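Drevis Floor Soap, White
Concentrate, 2 litre can

Code: DREVIS-W
Maker: Komevis
Availability: in stock
Page last revised 8 Oct 2025

Summary

Drevis White is a liquid soap for routine washing of pale wooden floors that have been soaped, oiled or limed. It contains coconut and rapeseed soaps, a small amount of white pigment, and water. The soaps clean the surface and leave a thin matt film. The pigment slows the yellowing that pale softwoods show in daylight. It contains no wax, silicone or added scent.

The natural version (code DREVIS-N) is the same product without pigment and should be used on oak, ash or any floor where the grain is to stay warm in tone. White and natural can be mixed in any ratio.

Suitable floors

Solid and engineered boards with a soap, oil or lime finish. Stair treads and skirting with the same finish. Unsealed worktops, provided they are rinsed with clean water before food is placed on them.

Not suitable for lacquered floors, cork, linoleum or vinyl. On lacquer the film does not bond and will show as grey streaks under side light. For these floors see Mugo Neutral Cleaner.

Dilution and use

Routine washing: 30 ml per litre of lukewarm water.
First treatment of bare, sanded boards: 200 ml per litre, applied in three coats, with the floor left to dry fully between coats.

Shake the can for a full minute before pouring. The pigment settles and the last third of an unshaken can will be far too white. Use two buckets, one with the soap mix and one with clean water for rinsing the mop. Wet a section of floor with the soap mix, leave it for two minutes, then lift the dirty water with a mop wrung out in the rinse bucket. Finish with a lightly damp mop from the soap bucket, working along the boards. Do not rinse the floor afterwards, as this takes off the film.

Avoid pooling at the joints between boards. Wipe splashes from painted walls and metal legs while they are wet.
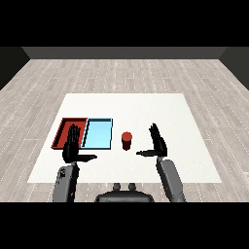 White mat on a pale plank floor 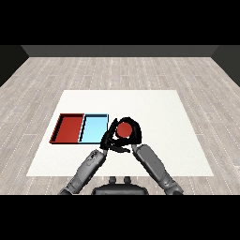
Can I put rugs or mats back down straight after washing?

Leave the floor open for 12 hours first. A floor that feels dry may still hold moisture at the joints, and a mat laid too early can leave a dull patch in its own outline. After a first treatment of bare boards, wait two full days.

Removing marks

Grease: apply neat soap to the spot, leave for 30 minutes, wipe off with a damp cloth and wash the whole board.
Black heel marks: rub along the grain with a white nylon pad and soap mix. Green and black pads are too coarse.
Water rings: wash the area twice. If the ring remains, sand by hand with fine paper and repeat the first treatment on that board.

Storage

Keep above freezing, with the cap closed. Shelf life is 12 months once opened. Mixed soap should be used the same day.

Revision notes

The dilution table was checked in July by Kanako Ogura on spruce and Douglas fir samples. The rate for routine washing is unchanged. The advice on two buckets replaces the earlier single-bucket method, which left more residue on grooved boards.

Related items

Drevis Floor Soap, Natural, 2 litre can
Mugo Neutral Cleaner
Rukia cotton mop head, wide
Rukia white nylon pads, pack of 12

Technical questions: Kazue Murakami, product desk. Please give the wood species, the present finish and the batch code from the base of the can.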